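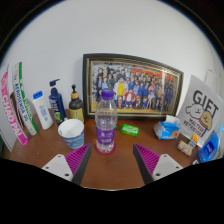
2021-10-31
Michalis Balaskas
Posted in: Home & Little Things

Okay, so I finally cleared off the reddish-brown table, and I'm a bit too happy about it. It had been buried in mail since April!

The big cartoon group picture stays, leaning on the back wall in its black frame with the thin gold lines. I keep meaning to hang it (my sister in Cabanatuan asks every time we talk), but I like all those faces at table height, with the big fellow in the white coat right in the middle of everybody.

Water lives out here now too. Purple cap, purple label, easy to spot from the couch, and I'm up to 2 bottles a day, which for me is huge.

Next weekend is the shelf. There are some 30 paperbacks on it I'll never reread, so if anyone near Vastham wants a box, please shout!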